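4.2 Perceived distance on the valley route

The Canness tourist board promotes its circular drive as a half-day outing. Our logbooks do not support this. Of the 52 parties who set out from Plomgate before noon, few were back by evening, and those who were had skipped the upper valley. The board's time comes from a driver who knew the road and did not stop. We doubt that visitors travel that way.

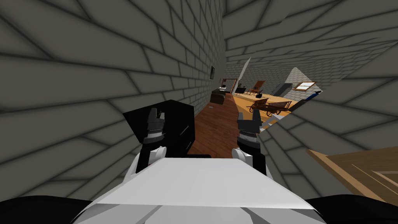

Route descriptions also treat scenery as if it were spread evenly along the road. Rosângela Teixeira, who coded the guidebooks for this study, found the word "dramatic" attached to nearly 100 separate bends. Much of what drivers reported as memorable was simply enclosure. A narrow corridor ahead will hold a person's attention whether or not there is anything at the far end, and the gorge below Ketetier seems to work in the same way.

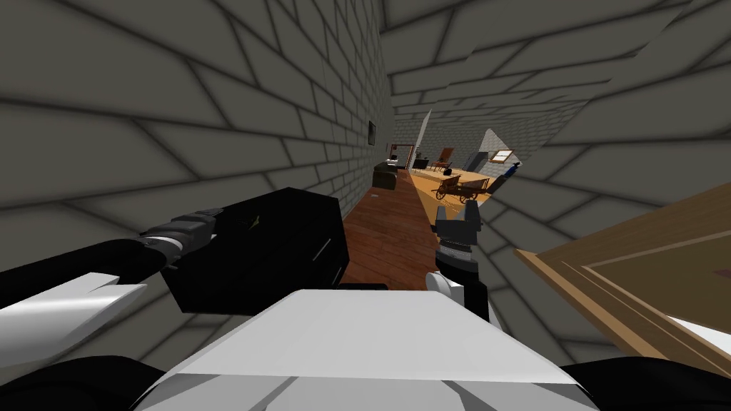
Claims about the old toll tunnel need similar care. The leaflet calls it "a passage through time" and gives its height above sea level as 1290 meters, with no source. Drivers rated it highly, but they rated the modern underpass at Gruber almost as highly. A plain hallway in large gray brick with dark mortar lines has much of what they praised — repetition, tight walls, a clear direction — and no history whatever.

Figure 4. Close-up of a paneled wall and brick surfaces. 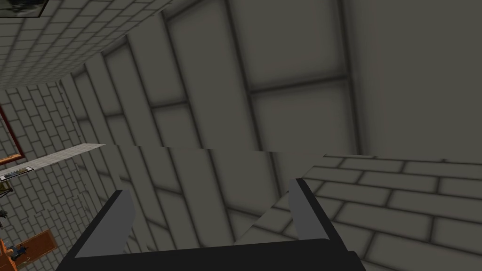 Does a slower road make for a better trip? Our data cannot say, because the people who chose the slow road already liked driving.

The same problem runs through the earlier surveys. They were handed out at viewpoints, so anyone who had turned back at the first single-track stretch was never asked. August returns are the worst affected. Traffic was heavy then, and the parking areas above Ketetier were often full by ten in the morning, which

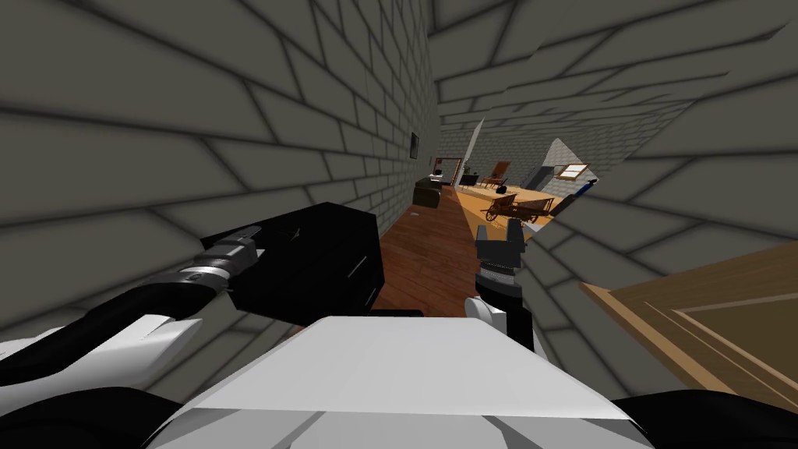

left only early starters to fill in the forms. We would treat any satisfaction score from that month with caution, including our own. The board has asked for a second round covering 2000 vehicles. A larger sample taken at the same viewpoints would repeat the error, and we have asked instead for forms to be given out at the Plomgate fuel station, before drivers commit to the climb.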